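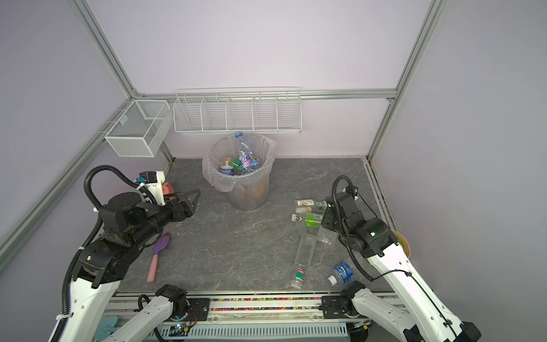 Harish Pai
I'd still put the salt in at the start, sorry! My mother never soaked a bean without it and her skins stayed soft as butter. Two spoons in a big bowl of water, overnight, and then just let them be.

hutumden
Replying to Harish Pai
Oh, I love your mother's way, but I have to disagree a little. I've salted the soak for years and my kidney beans still split if I boil them hard (the white ones too, come to think of it). A slow simmer did more for me than salt ever has.

malik_400
How old are your beans, though? I had a bag from October that took 3 hours and stayed chalky in the middle, salt or no salt.

Harish Pai
Mine are fresh, and I do simmer, hutumden, I promise! 30 minutes with the lid on, then a peek.

hutumden
Well, I'll try a salted pot and a plain one side by side this weekend and tell you all which my kids finish.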